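Notas para la charla de bienvenida - Fundación de la Escuela Proststead
Encuentro de familias y antiguos alumnos, 18/5/24 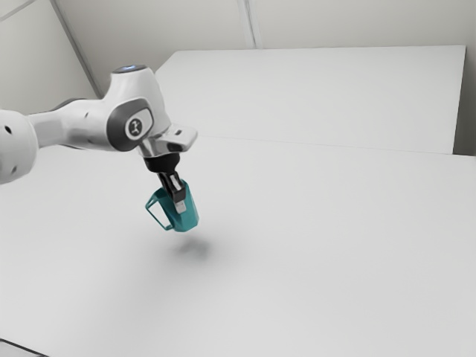
Abrir sin micrófono si la sala lo permite. Saludar primero a quienes vienen por primera vez, ¡que este año son muchísimos!

Empezar por el fondo de becas. En abril cerramos la campaña anual con 70 familias nuevas (pausa, dejar que aplaudan). Dar las gracias a Zihan Tang, que llevó las llamadas, y a la promoción de Corey Dunstan, que se propuso igualar cada donativo de sus compañeros y cumplió.

Contar lo de la biblioteca. Ya tenemos 1000 libros catalogados en la sala Doucet y faltan las estanterías del fondo. Leer la nota de Shiyu Kong, de sexto curso: «Ahora me quedo a leer aunque mi hermano ya haya salido». No comentarla, pasar directamente a lo siguiente.

Becas: son nueve para el curso que viene, y cubren matrícula, comedor y salidas. Explicar despacio lo del comedor - el año pasado hubo confusión y varias familias no lo pidieron. El formulario se recoge en secretaría.

Antiguos alumnos. Wanting Zhong coordina el programa de mentores y busca a 15 personas más, de cualquier oficio. ¡Me encanta este programa! Contar mi tarde con los de cuarto, cuando me preguntaron de todo menos de mi trabajo. Si voy mal de tiempo, saltar la anécdota y decir solo que Wanting está en la mesa de la entrada.

Concierto de verano: lo dirige Aiguo Lu, en el patio Kusano. Las entradas se venden a la salida y todo lo recaudado va a instrumentos. Si preguntan por la lluvia, se pasa al gimnasio.

Turno de preguntas. Repetirlas en voz alta para los de atrás.

Recordar que el coche gris aparcado delante de la cocina tiene que moverse antes de la merienda.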